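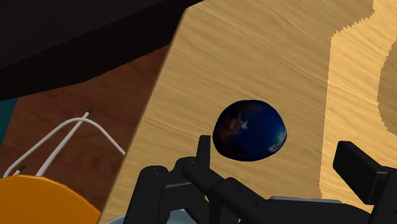
4 min read

By Dorin Moldovan
October

Search this site Go

3.2 What people mean when they say "wood"

Figure 3. Computer-rendered wood surface in two tones, with a stepped line where the tan part meets the paler one.

I went into this part of the study thinking it would be the easy one. We had already asked people how they pick a kitchen table (Section 3.1), and all I wanted now was a list of the words they use for color. Simple, right? I'd ask, they'd answer, I'd sort the answers on a Sunday-supper kind of schedule and move on to the chapter I was looking forward to. It took me most of the winter.

The trouble is that folks don't have many color words for wood, and the ones they do have are mostly food. Honey came up all the time. So did butter, toast, caramel, tea and (my favorite) "the outside of a pancake." I talked to 173 people over the whole project, some in their own homes and some at the Fenard furniture market, and hardly anyone reached for the name of a tree unless they had worked with lumber or had a parent who did. The tan part of Figure 3 is the sort of thing I'd call honey myself, so I'm no better.

I should say how the talks went. I used the same opening question each time, which was "Tell me about the table you ate at as a kid." Then I mostly kept quiet. Some people were done in a minute and some went on for up to 2 hours, and one man in Zeleke drew me the underside of his grandmother's table from memory, with the spot where he used to stick his gum! I typed everything up the same night while I could still hear the voices.

Out of all that I pulled a little over 3,000 separate remarks about how wood looks, feels or smells. Sorting them was slow. My first try used 12 groups, and it was a mess, with "warm" landing in five of them. People say a table is warm when it's reddish, when it isn't cold to the touch, when it belonged to somebody they loved, and when the room has nice lamps. I ended up giving "warm" a group of its own and I still think that was the right call, though a reader of an early draft told me it was cheating.

Grain was a different story. Here people got picky and pretty exact. They talked about streaks, swirls, ripples, "cat scratches" and "rain on a window." The older people in the Virnix interviews cared a lot about which way the streaks ran, and several told me that the lines should go the long way down the table or the meal feels crooked. I'd never heard that before, and I haven't found it written down anywhere either. It may be local. I asked the same thing in Vukinness and got mostly blank looks, plus one very firm "whichever way hides the crumbs."

I'll come back to crumbs in Section 4, where cleaning habits turn out to pull a lot of the choices people told me were about taste.

Questions about this paper: write to Dorin Moldovan, Vukinness
© Dorin Moldovan. All rights reserved. Back to top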